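Home | News | Reviews | Guides | About

Filed under: Reviews > Social media > Privacy tools

Ziteo review: a social media blocker that mostly stays out of the way
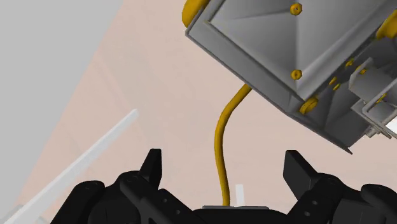
A black gripper with its two fingers apart and a flat grey plate between them.

Ziteo is a small program that blocks social networks on your computer and phone at the times you choose. It comes from a company called Flikgate, which used to make a browser add-on for hiding comment sections. I have used the paid version on a laptop and an Android phone since May, mainly to keep myself off feeds while I work.

Setting it up was simple. You make an account, install the program on each device and pick what to block from a list. There are 116 networks and forums on it, including plenty I had never heard of. You can add your own, but only by typing the full address, and it does not accept wildcards. If a site uses several addresses you have to enter each one.

Schedules are the main feature. Mine blocks everything until six in the evening and leaves Saturday open. You can also start a one-off block, with a minimum of 20 minutes. Once a block is running, you have to wait two minutes before it will let you cancel. That sounds feeble, but it was enough for me most of the time. There is a stricter mode that removes the cancel button altogether. I turned it on twice and regretted it the second time, when I needed to answer a message about a delivery.

Messages are the weak point. Ziteo treats a network as one thing, so if you block the feed you block private messages on the same site too. The older rival, Harkia, lets you keep messages open while the rest is shut off. Anyone who runs a club page or sells things through a social network will probably need that. I was told by support that it is being looked at, with no date given.

On the laptop I had no crashes and did not notice any slowing down. The phone was less reliable. After a system update the blocks stopped working until I opened the app and gave it permission again, and there was no warning that anything was wrong. I only found out when I opened a feed at eleven in the morning and it loaded.

Privacy matters with a tool like this, as it can see which sites you visit. Flikgate says the list of blocked sites is checked on your own device and that only your schedule is stored on its servers. I cannot check that myself. The settings page does let you download what is held on your account, and mine was a short file with my email address and my block times in it. Usage reports are switched on by default — you can turn them off under Advanced, and I did.

The free version covers one device and one schedule. The paid one has no limit on either and adds the strict mode. Payment is yearly only. I would have liked a monthly option, as a year is a long time to commit to something you may stop needing.

I also tried Shevchuk for a week, which is free and does much the same on a computer. It has no phone app and the menus are harder to follow, but if you only waste time at a desk it will do the job.

I will keep Ziteo on the laptop. On the phone I am going back to Harkia for now, mostly for the messages.

Good: easy schedules, long list of sites, light on the laptop
Bad: blocks messages along with feeds, phone app can stop without warning, yearly payment only

Previous review | Next review | Back to top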